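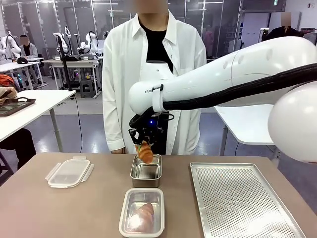
A piece of salmon sushi held over a square steel container.

Filed under: Politics and Government > Course Handouts
23 shares | 0 comments

Week 4 handout: Petitions and the local council

Tuesday, March 26, 2019

Reading before the tutorial: chapter three of the course reader, and the Araddale petition rules in the appendix.

1. What a petition is

A petition is a written request, signed by members of the public, asking an elected body to do something or to stop doing something. It is one of the oldest ways for people without a seat in the chamber to have a matter put before those who have one. In most councils covered by this course, a petition does not bind the councillors. It obliges them to receive it, and in some cases to debate it or reply in writing.

Students should keep three terms apart. A petition is addressed to the whole council. A submission answers a call for comment that the council has already made. A deputation is a spoken address at a meeting. The local press often uses the three words as if they meant the same thing, and care is needed when quoting newspaper reports in an essay.

2. Thresholds

The number of signatures required decides a good deal about who uses the process. The two councils in our case study take different paths:

Araddale: 50 signatures for a petition to be tabled, 600 for a full debate.
Naravdale: no minimum for tabling. A debate is held only if a councillor moves for one and the motion is seconded.

On paper the Naravdale rule looks more generous. In practice it leaves the decision with the sitting members, and a petition that embarrasses the majority may be noted and filed without a word being said about it. The Araddale rule takes that choice away once the higher figure has been met, but it favours groups that already have members, mailing lists and a place to meet. A small street with a drainage problem will rarely reach 600.

Both rules require each signatory to give a full name and a residential address. Names without addresses are struck out before the count.

3. Case study: the Detaver bus petition

In July the residents of Detaver, a township at the northern end of the Araddale council area, lodged a petition against the removal of the evening bus. It carried 642 signatures when it was handed in at the front counter. Officers struck out 23 for missing or incomplete addresses, leaving 619, and the petition went forward to a full debate.

The debate was held at the next ordinary meeting. The motion to keep the service was lost, and an amended motion asking for a report on costs was carried. The residents' group described this as a defeat. The council's own newsletter described it as a positive outcome for Detaver. Both accounts are in the course reader and should be read side by side, with attention to what each leaves out - the newsletter, for instance, does not mention the first vote at all.

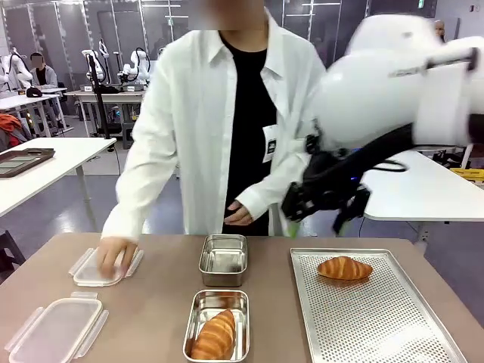 4. The Kauppinen scale

The Kauppinen scale sorts council replies to petitions into four grades: received, answered, debated, acted upon. It is simple to apply from minutes alone and will be used for the second assignment. Its weakness is that it treats a short debate and a long one alike, and it cannot show whether a later decision was owed to the petition or would have been made anyway.

5. Questions for the tutorial

Where on the scale does the Detaver petition belong, and would your view change if the costs report led to the bus being kept?

Should people who work in a council area but live outside it be allowed to sign?

Is a fixed threshold fair where townships differ greatly in size?

Bring a copy of the Araddale minutes to class. Written answers are not collected this week.

Tags: local government, petitions, public participation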